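Garside Marble Panel in Storm Grey

Product code 2000-G
Size: 800 x 400 mm
Sold singly or in packs of 2
Finish: honed or polished, please say which when you order

I've been selling stone for walls, hearths and shelves long enough to have favourites, and I'll admit this is one of mine. Garside is a grey marble with a touch of green in it, and it's the one I keep pulling off the rack when somebody comes in asking for "something plain but a bit interesting". We've had it in the range since October and I've already put it up in my own hallway, so I'm not what you'd call neutral.

The base colour is mottled, so you don't get that flat painted look you sometimes find with cheaper grey tiles. Over the top there's a web of thin white veining which goes wherever it likes – diagonal, jagged, sometimes just a hairline. And then every so often you get a streak of rust. Some people ask me for panels without the orange and I do try to sort through the stack for them, but it does seem a shame!

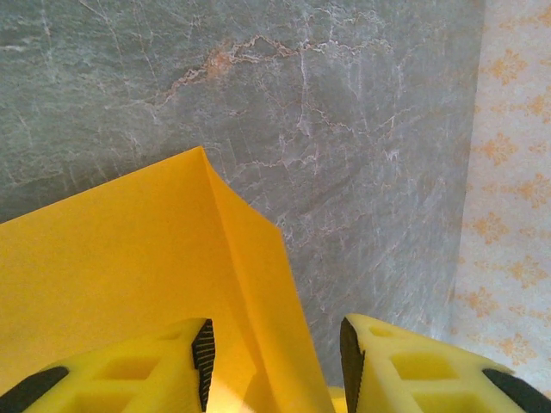

Wallpaper is the thing I get asked about most with this stone. People worry that a veined marble and a patterned paper are going to fight, and they can, if both of them are loud and both of them are the same scale. What works nicely is picking up one small colour from the stone and letting the paper repeat it. The rusty vein running crookedly across the grey is a good match for those little orange damask motifs on the off-white paper, and I'd never have put the two together from a colour chart. If you're after a paper like that, Sinasia do a few small damasks on a pale ground and I keep their pattern book on the counter. Bring a piece of your own paper in if it's already up, or post me an offcut.

Now the practical bits. The panels are heavy, so check what your wall is made of before you order. Solid masonry is fine. Plasterboard needs looking at properly, and old lime plaster I'd want tested first (mine came away in sheets, which was a long weekend). I use Husteck stone adhesive in white for all the grey marbles because a grey or dark adhesive can shadow through at the edges. Comb it on, press the panel home and leave it well alone until the next day.

Marble is soft and it doesn't like acid. Lemon juice, vinegar, most bathroom sprays – keep them all off it. Seal it once before you grout and again after. We stock the Dradov sealer, which goes on with a cloth and doesn't make the stone any shinier, though it does deepen the grey a little. Try it on the back first if you're fussy about the shade, and I am.

Every panel is different and the rust especially comes and goes from one to the next. If you're buying a few for the same wall, tell me when you order and I'll lay them out on the floor and choose ones that sit well together. It doesn't cost extra.

Samples are cut from broken panels, so they come in all shapes, and one small piece won't show you everything the full size does. They're free if you collect.

Page last updated March 31, 2021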